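그리퍼 두 개 중에 뭘 남길까요? 별 모양 블록에서 자꾸 막힙니다

Lorena Gaete
2019.03.15 · 조회 334

색깔별 블록 분류 작업으로 그리퍼를 비교하고 있습니다. 후보는 Landale 평행형과 Andis 소프트형이고, 컨트롤러는 둘 다 Laaksonen입니다. 2월부터 각각 200회씩 돌렸는데 원기둥과 큐브는 둘 다 얌전히 잡습니다. 문제는 별입니다. Landale은 뾰족한 데를 물면 블록이 빙글 돌아가고, Andis는 잡기는 잡는데 놓을 때 미련이 많습니다. 하트는 그날 기분에 따라 다릅니다.

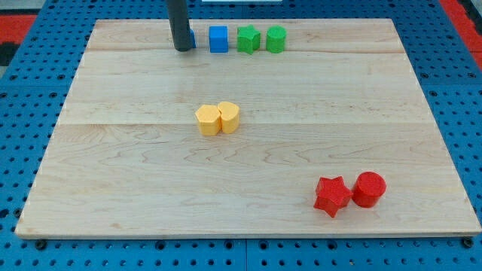 작업판은 타공판 테이블에 올린 단풍나무 판이고, 블록 배치는 매번 조금씩 바꿉니다. 예산상 하나는 반납해야 하는데, 판매처는 당연히 둘 다 사라고 합니다. 손가락 패드만 바꿔서 해결될 일일까요, 아니면 카메라 쪽을 의심해야 할까요?

파지각도기
블록이 돈다면 패드보다 접근 각도부터 보세요. 별은 꼭짓점이 다섯 개라 꼭짓점 맞은편이 오목한 골입니다. 평행 손가락으로 아무 방향에서나 물면 한쪽은 뾰족한 끝에 걸리니 도는 게 정상이에요. 비전에서 위치만 받지 말고 회전각까지 받아서, 좁은 패드로 한쪽은 골, 한쪽은 꼭짓점에 맞춰 보세요. 그래도 돌면 패드에 얇은 고무를 붙이고 파지력을 70%로 낮춰 보시고요. 로그에 손목 각도가 남아 있으면 실패한 회차만 모아서 비교해 보는 게 제일 빠릅니다. Andis가 늦게 놓는 건 배기 쪽일 수 있으니 밸브 개방 시간을 늘려 보세요.

밤샘배선
Pistura 쓰세요. 전 잘 됩니다. 별은 안 잡아 봤습니다.

tcp_offset
윗분 별도 안 잡아 보시고... 저는 Landale 남기는 쪽입니다. 저희 쪽 컨트롤러에서는 툴 오프셋이 예전 그리퍼 값 그대로여서 일주일 동안 애먼 패드만 갈았습니다. 그리퍼 바꿔 끼울 때마다 TCP 다시 잡으셨나요? 안 잡으셨으면 그 200회는 저라면 다시 돌립니다.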